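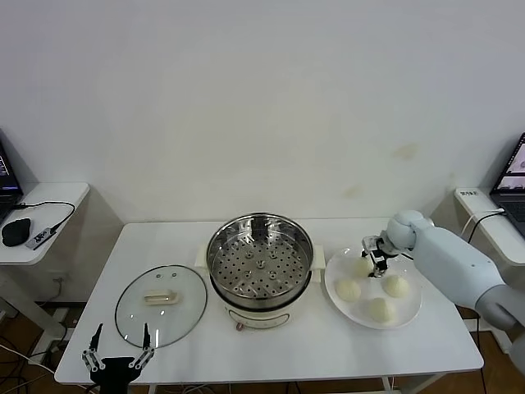

Chapter 6
Cooking with Steam

Steaming is one of the oldest ways to cook food and one of the easiest to learn. It needs water, a source of heat, something to hold the food above the water, and a lid. A bamboo basket over a wok will do the job. So will an electric pot with a metal basket, a folding insert in a saucepan, or the large cabinet steamers used in school and hospital kitchens. The equipment differs in size and price, but the cooking is the same in all of them.

In Chapter 5 you worked with boiling and simmering, where food sits in hot liquid. In this chapter the food stays above the liquid. That small change affects texture, color, flavor, and the amount of attention the cook has to pay. Vegetables keep more of what would otherwise be poured down the drain. Fish holds together. Bread dough turns into something quite unlike a baked loaf, pale and soft, with no crust.

After you have read this chapter and done the kitchen work, you should be able to:

Explain how steam carries heat to food
Name the parts of a basic steamer and say what each part does
Set up a steamer with the right amount of water
Load a basket so that food cooks evenly
Lift a lid and take out food without burning yourself
Make a batch of plain steamed buns

Key terms: steamer basket, vent, condensation, water line, proofing, filled bun, plain bun

6.1 What steam does

Water boils at 212°F at sea level. When it boils, some of it leaves the pot as steam. Steam is invisible. The white cloud you see near a boiling kettle is made of tiny drops of water that formed when the steam met cooler air.

It takes a lot of energy to turn water into steam, and the steam carries that energy with it. When steam touches a cool surface, such as a piece of carrot or a ball of dough, it turns back into water and gives the energy up. This is condensation, and it is why steam heats food so quickly. A hand can be held for a moment in the air of a hot oven. A hand held in steam from a boiling pot is burned almost at once, although the oven is set to 400 degrees and the steam is only a little over half that.

Steamed food does not brown. Browning happens at temperatures well above the boiling point of water, and mostly on a dry surface. A steamer gives neither. If a recipe calls for a browned bottom on a steamed dumpling, the browning is done in a skillet as a separate step.

6.2 The parts of a steamer

The base holds the water. In an electric steamer the heating element is built into the base. On a stove, the base is an ordinary pot.

The basket sits on or in the base and holds the food. Its floor has holes so that steam can pass up and water can drip back down. Some metal baskets also have raised bumps on the floor, and these keep a flat piece of food from lying tight against the metal. Bamboo baskets have slats in place of holes.

The lid keeps the steam in. Glass lids let the cook look without lifting, at least until they fog over. Many lids have one or more small vents, and these should be left clear.

The handles on the pot and lid may stay cooler than the metal near them, but do not count on it. Use dry mitts. A damp towel passes heat straight through to the hand.

6.3 Before you begin

Check the water line. The water should be well below the floor of the basket, or it will bubble up through the holes and make the food soggy. It should also be deep enough to last. For a short job, an inch is usually plenty. For anything longer, keep a kettle of hot water nearby and top up the base when needed. Adding cold water stops the steam until the pot comes back to a boil.

Clear a space beside the steamer for the lid and another for the serving plate. Do this first. A cook holding a hot lid in one hand should not be looking for somewhere to put it down. Lay the lid upside down so the water that has gathered on it stays inside the curve and does not run across the counter.

Open the lid away from your face, with the far edge rising first. Wait a few seconds for the steam to clear, then reach in with tongs.

6.4 A kitchen that steams every day

Annatjie Nkosi runs the breakfast counter at Furneven, a small cafeteria in Kadcombe. Her kitchen sends out 80 plain buns on a normal weekday. She learned to make them in a home kitchen with a single basket and still tests each new brand of flour that way before she orders a full sack.

"A small batch shows you everything," she says. "If the dough is wrong, you lose four buns and you know why."

Her assistant, Mandla Molefe, loads the baskets. He leaves two fingers of space around each bun — dough swells as it cooks, and buns that touch will tear when they are pulled apart. When the time is up he turns off the heat and leaves the lid on for 5 minutes. Buns that meet cold air too suddenly can wrinkle and sink. They still taste fine, but the counter sells them at a lower price.

You will follow the same steps in Kitchen Work 6A, with a smaller amount of dough.

Think about it before you read on

Which foods have you eaten that were cooked with steam? Write down as many as you can, and mark the ones you have seen being made.

Why might a cook choose to steam a piece of fish and fry a piece of chicken?

Look at the pots in your kitchen at home or at school. Which of them could be turned into a steamer, and what would you need to add?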